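Running the drawer task: notes for Midberg robotics club teams

The club guide makes this sound easier than it is. Teams love showing a highlight clip, and I've stopped believing highlight clips. Do it this way or don't bother logging a score.

1. Set the table height and leave it alone. Ours is 72 cm. The Plitcombe sheet says any height will do, which I doubt.

2. Put the felt mat in the middle of the table and stand the cabinet towards the back of it. Mark the position with tape under the mat.

3. Check the drawer by hand. If it sticks for you, fix it before you blame your code.

4. Record 200 demonstrations. Farken's tutorial claims 300 is the magic number, with no data behind it that I could find.

5. Line up on the handle before you try any pull. It's white and runs across the dark drawer front, so your colour threshold has no excuse.

Cabinet on the mat, drawer open in the first photo:

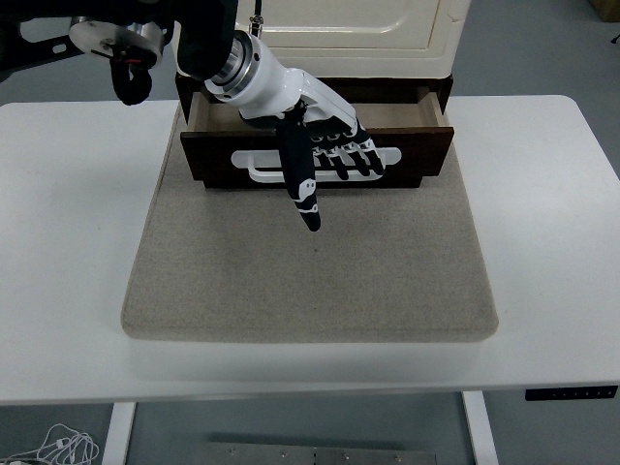
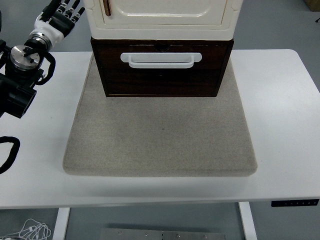 6. Score 8 runs in a row, failures included. A drawer that moves a centimetre and stops is a failure. So is one you nudged.

7. Shift the cabinet a hand's width and score again. If your result collapses, your model learnt the tape mark. Write that in the report too.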